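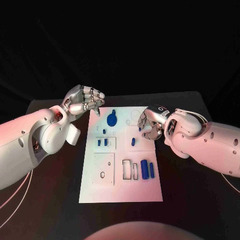
Home Workshop Kitchen Laundry Yard Archive

Small parts, and how I finally stopped losing them

October
By Imhof

I have spent an embarrassing amount of my life on my hands and knees looking for a spring. Or a set screw, or that one funny washer from the bathroom faucet that no hardware store in the county carries. So when a reader asked me to put all my small-parts tips on one page, I thought, well, I've certainly done the research!

These are in no particular order. Some are for the bench and some are for the kitchen drawer, which in my house is just a second bench with spoons in it.

Lay it out before you take it apart

Before I unscrew anything, I clear a patch of table at least 18 inches wide and put down something plain. A dark towel is good for shiny screws. For black screws I flip over an old white cutting board that got too scarred for food. You want contrast, that's all. I used to work straight on the plaid oilcloth on the kitchen table and I might as well have been dropping screws in a lawn.

If you use a towel, use a flat one. Terry cloth grabs the little stuff and then flings it across the room when you shake it out (ask me about the hinge pins on my reading glasses).

Draw around things

Take a piece of cardboard, the side of a cereal box is fine, and sketch the thing you're taking apart. It can be a terrible drawing. Mine of the blender base looks like a boot. Then poke each screw through the cardboard at the spot where it came out. Long ones, short ones, the weird one with the shoulder, they all stay put, and you can go have dinner and come back to it.

For something you take apart over and over, like my old Gudix sewing machine, it's worth making a nicer one. I traced every part in marker on a scrap of hardboard and wrote the cleaning order next to each outline. That board has hung behind the pantry door for years and I use it every time the bobbin area fills up with lint.

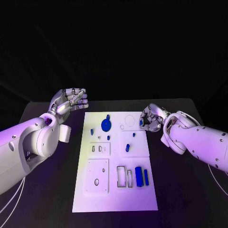

Imhof

Egg cartons, muffin tins, ice trays

Everybody has a favorite. I've tried them all and here's where I ended up. Egg cartons are free, but the cardboard kind tips over if you look at it wrong. Muffin tins are the best thing going for a job you'll finish today: heavy, wide, and easy to get your fingers into. Ice cube trays are great for beads and snaps and watch-sized screws, and two of them will stack if you lay a piece of stiff card in between.

Whatever you use, go left to right. First thing off goes in the far left cup, next thing goes beside it, and so on. Then you put it back together right to left. I don't label anything when I do it this way and I've only been sorry once, when I turned the tin around to reach my coffee.

Magnets, with one warning

A magnet in a saucer makes a perfectly good parts dish. Stick a flat one to the underside of a steel jar lid and you've got another. I keep a lid like that on the windowsill over the sink, and it has saved more than one screw from the drain.

The warning: magnets will magnetize your screws a little, and then the screws pick up filings and cling to each other like burrs. For clocks and anything with a delicate movement, skip the magnet and use a saucer by itself. Brass and aluminum won't stick anyway, and I have watched a brass nut roll cheerfully off my magnetic dish and into the heat register.

Jars are fine, but not big jars

I inherited a gallon pickle jar of mixed hardware. It was a lovely thing to look at and completely useless. One rainy spell I dumped it out and sorted it, and yes, I counted as I went, mostly to stay awake: 2,449 pieces, of which 344 were the same size of carpet tack. I don't have carpet.

Here's what I'd do if you've got one of those jars. Don't try to sort it all the way down. Make five piles: wood screws, machine screws, nuts and washers, nails and tacks, and "what is this." Put each in its own shallow container. You'll find what you need in a minute, and you didn't lose a weekend to it. The mystery pile gets one year. Mine is on year three, but do as I say.

Baby food jars and spice jars are the right size for the bench. If the lid is metal you can screw it to the underside of a shelf and twist the jar up into it, like my uncle's generation did. Use two screws per lid. With one screw, the lid just spins.

Trays inside the drawer

A deep drawer is where small things go to disappear. I bought a stack of Grerel drawer trays at a yard sale, but before that I used the lids from shoeboxes and they worked nearly as well. The trick is to leave one tray empty. Always! That's the one that catches whatever's in your pocket at the end of the day, and when it's full, you sit down with the radio on and put everything where it lives. 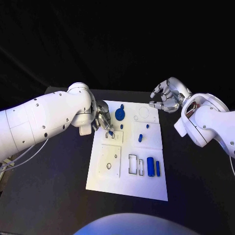
I do mine in the evening after the dishes, and it takes less time than you'd think. Picture hooks with picture hooks, fuses with fuses, and anything sticky goes in a cup of warm soapy water overnight. Cup hooks are the worst. They tangle. I've started pushing them into a wine cork, as many as will fit, and dropping the cork in the tray.

Getting hold of the really tiny ones

My fingers aren't what they were, so I have a few helpers. Drugstore tweezers with the slanted tip are better than the pointy kind for screws. A dab of beeswax on the end of a toothpick will pick up almost anything and let go of it again when you want. A drinking straw with the nut pressed into the end will start it on a bolt way back in a corner where your hand won't go. And for starting little nails, push the nail through a strip of thin card, hold the card, tap, and tear it away.

Light matters as much as fingers. I have a 40 watt bulb in a gooseneck lamp and I pull it down low and off to one side. Low light makes a shadow behind every crumb and screw on the table. It's also how I search the floor: room lights off, flashlight flat on the boards, and look for the thing with the long shadow.

When it's gone anyway

Stop moving. Really, take your feet off the floor and look around first. Check your cuffs and your lap. Then put a knee-high stocking over the end of the vacuum hose with a rubber band and go over the rug slowly. Whatever it finds stays on the stocking. Go as far under the stove as the hose will reach while you're down there.

And before you order a replacement, take the mate of the lost part to the store in a sandwich bag. I bring the bag even when I'm sure of the size. The time I was surest, I came home with metric.

Next month I'll get to tape, which a lot of you have opinions about, including the person who wrote to me twice regarding the Iltard dispenser. I still have yours and I'm going to try it your way with the roll facing backwards.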